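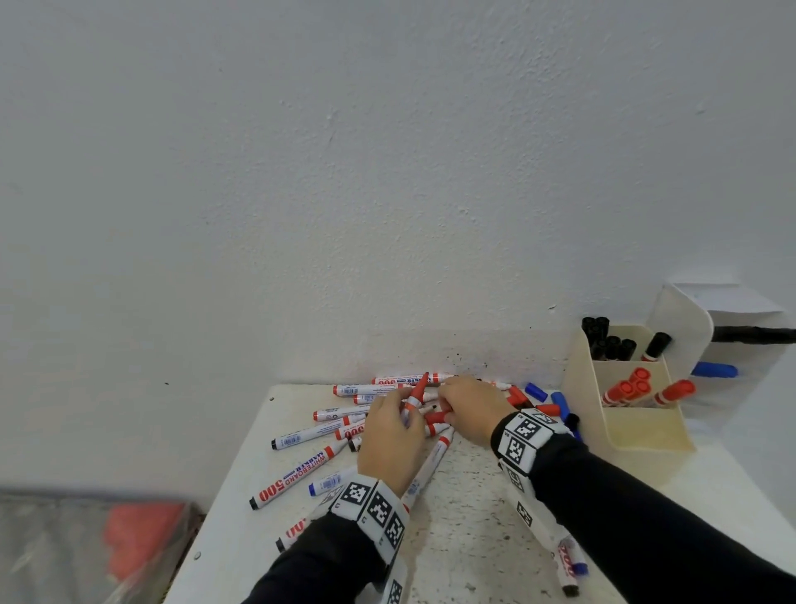
Marker sorting task at the Rivodska bench, operator wearing printed wrist bands.

Progress report to Evport, period ending 24th November

Work on the Jalline demonstration set continued through the period, with one fault that cost us recordings and one safety matter that is still open.

We recorded 319 sessions of the marker sorting task. Of these, 178 passed review and have been handed over. Most of the remainder failed for the same cause, described below.

Wrist tracking fault

Renato Maglaya noticed during review that the replayed left hand jumped sideways in short bursts, then settled again. The jumps came when the left band was turned away from the head camera or covered by the other arm. The tracker should mark the wrist as lost when it has no clear view of a code. A setting changed in the last software update made it accept a partial code and guess the pose. The guess was wrong by up to 30 mm.

We put the old setting back and reran the check on stored video. The jumps are gone, but the affected sessions now have gaps where the wrist is lost. Those with short gaps may be usable – Renato is going through them by hand.

Safety matter

Before the fault was found, 2 of the bad sessions were played back on the arm at the Huenchumán site. On the second, the arm swung out of its path and struck the guard. The force limit stopped it. Nobody was inside the guard and there was no injury. One gripper finger was bent and has been replaced.

Tihomir Kelmendi has stopped all playback of new sessions until a speed check is in place on the arm side. The check is written but has only been run in simulation.

Next period

Bench test of the speed check, then playback at reduced speed. Re-recording of the lost sessions will run into January. We are asking to move the second delivery to the end of that month – no extra money is requested.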